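Branditz two-finger gripper kit, trial unit: bench safety checklist with my comments

Site: Birkeck workshop, cloth handling cell
Supplier: Gilstead (kit on loan, purchase under review)
Checklist version: 7
Date of check: May 29, 2023

I filled this in at the bench and typed it up after lunch, so forgive the rambling in places. Gilstead's own form only has yes/no boxes and I like to write more than that!

Section 1. Before power

1.1 Mounting bolts torqued and marked. PASS
All done with the paint pen. The marks on the wrist side are a bit hard to find unless you bring a flashlight.

1.2 Emergency stop reachable from the operator's spot. PASS
I can hit it without leaning. My arms are on the long side though, so I'd like somebody shorter to try it before we sign anything.

1.3 Air and electrical lines strain relieved. PASS WITH COMMENT
Fine at the wrist, but the clip nearest the base is the cheap push-on kind and I popped it off with my thumb. Gilstead says they can send the screw-down version (part 2401 in their catalog). Please do!

1.4 Serial plate readable, matches paperwork. PASS
Unit 233 on both.

Section 2. Gripper and fingers

2.1 Fingers free of burrs and sharp edges. PASS WITH COMMENT
I ran a cotton swab along every edge and it snagged once, at the end of the left tip. Tiny thing, two strokes with a fine file would fix it, but we're handling cloth all day and a tiny thing pulls threads. I haven't filed it myself because it's still their property.

2.2 Finger bolts present and seated. PASS
No wiggle on either side.

2.3 Pinch points labeled. FAIL
There's a sheet of stickers in the box and not one of them on the gripper. Easy fix, but a fail is a fail.

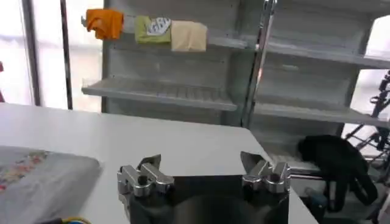
Item 2.4, fingers open, looking over the table toward the shelving.

2.4 Open position clears the work. PASS
Plenty of gap between the two metal finger blocks, and I'm happy with how the tips sit. I'd still like a hard stop at full open so a bad setting in the software can't push them further than we want.

Section 3. Table and surroundings

3.1 Table surface smooth, nothing for cloth to catch on. PASS
Love this table. Wipes clean in seconds.

3.2 Cables kept back from the table edge. NEEDS WORK
The yellow and blue one lies near the edge, down by the folded gray cloth with the little flowers. Tie it back before the next run, please.

3.3 Floor beside the table clear. NEEDS WORK
Black heap on the floor by the foot of the shelving, plus the tripod legs over on that side. I want both out of the walkway (I've caught my foot on a tripod before and it wasn't my best day).

3.4 Daylight and glare considered. COMMENT ONLY
Strong light from the window on the left. The Kinnunen vision add-on is quoted separately and I'd want to see it cope with that before we pay for it. A blind would be cheaper.

Section 4. Under power

4.1 Emergency stop test, 5 presses. PASS
Stopped every time. Reset is a twist and a button, nice and clear.

4.2 Grip force at lowest setting. PASS
Tried it on a rolled towel and then on my gloved finger, as the manual allows. Firm handshake, no more.

4.3 Behavior on loss of air. NOT TESTED
Ran out of time. This has to be done before anyone else uses the kit.

Result: usable by me only, at low speed, until 2.3 and 4.3 are closed. I do like this kit and I'd be glad to keep it. Recheck in September if we buy.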